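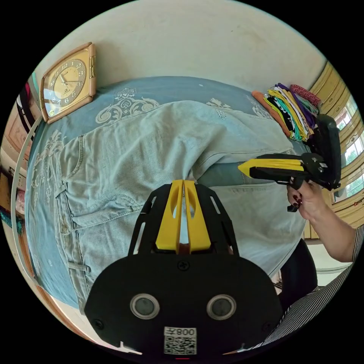
Figure 1. Yellow, black and dark red close together, with a black-and-white stripe at the corner.

Color for Beginners, Notes for Session Four: Strong Colors and Their Neighbors
Hanyu Lu, Skarnness Evening School

Welcome back, everyone, and thank you for the lovely leaf studies you handed in (Daly, I'm still thinking about that olive green!). Tonight we leave the gentle mixtures behind for a while and look at what a strong color does to the colors sitting next to it.

You'll remember that we talk about a color in terms of hue, value and saturation. Hue is the family name, value is how light or dark it is, and saturation is how pure it is. Beginners nearly always worry about hue first, and I did too for years, but value is what your eye picks up from across the room. Yellow is a light color even at full strength, so beside black it has a very large value difference and looks brighter than it would on white paper. Put the same yellow on white and its edges go soft – try it with a scrap before you take my word for it.

Dark red is a different sort of creature. It sits close to black in value, so from a distance the two can run together, and it's only when you come nearer that the warmth shows. Squint at your page now and then and you'll see which of your darks are merging.

Stripes need a little patience. Wide ones stay black and white, but fine ones begin to blend into gray when you step back far enough. Suso asked last time how far that is, and I'm afraid it depends on the stripe and on your eyesight!

Exercise for the second half
Take one sheet of the 300 gsm paper from the drawer and rule six squares. Paint all six the same yellow, mixed in one go so it doesn't drift. When they're dry, surround each with a different neighbor: black, white, mid gray, dark red, violet, and one of your own choosing. Pin the sheet up, walk to the far wall, and write down which yellow looks lightest.

For next time, please read the chapter on grays in the Plimden reader, starting at page 167. The plates on page 170 are worth a long look in daylight, so don't leave them until bedtime. Bring your yellow sheets back too, and an old rag.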